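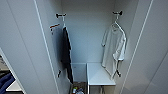
Oranuch Luangrath
Garment Care Section, Workshop Notebook

2 Jul 2023

Subject: hanging and folding of T-shirts in the gray alcove, continued from the May entries.

The alcove remains in use for short-term hanging. The white short-sleeved T-shirt is on the right side, on a white hanger. The black item is on the left and has been left out of this entry, as it is not part of the T-shirt work. Colleagues who need the bin at the bottom may take items from it but are asked to put them back there at the end of the session. The small white bottle with the yellowish cap should also stay in the bin until its label has been checked against the supply list.

The question carried over from May was whether a T-shirt should go from the hanger straight to folding, or should first be laid flat and smoothed by hand. Mr. Saengthong favored the first method, which is quicker. Ms. Buthelezi asked that both be written up before the instruction sheet is changed. Her request has been accepted and the present sheet stays in force for now.

Procedure as currently agreed:

Support the shirt at the body while the hanger is taken out through the neck. Do not pull the hanger down through the collar by its hook. The rib stretches, and a stretched rib will not lie flat in the finished fold.

Lay the shirt out with the neckline away from the edge of the table. Open both sleeves before touching the body. 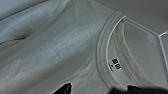 Smooth from the collar seam outward, using the flat of the hand. Broad, shallow wrinkles in the body may be left if they run on the diagonal, as they mostly disappear once the sides are turned in. A sharp crease near the sleeve or shoulder must be opened first; folded over, it sets and shows on the front of the stack. The collar is not to be pressed down with the fingers. Turn the sides in, then fold from the hem in 3 parts.

Remarks. The Tolton folding board was not used. It is too wide for the smaller sizes and its hinge is still with Mr. Thammasiri for repair. The Siriwan hangers ordered in May are to be compared with the present ones at the shoulder, where the older Condik type left a small point in the knit. Delivery is 44 pieces; please sign for them in the front book, not in this one.

Outstanding: revised wording for the hanger step (O.L.); measurement of the collar before and after hanging, 2 shirts per size (M.B.); return date for the board (C.T.).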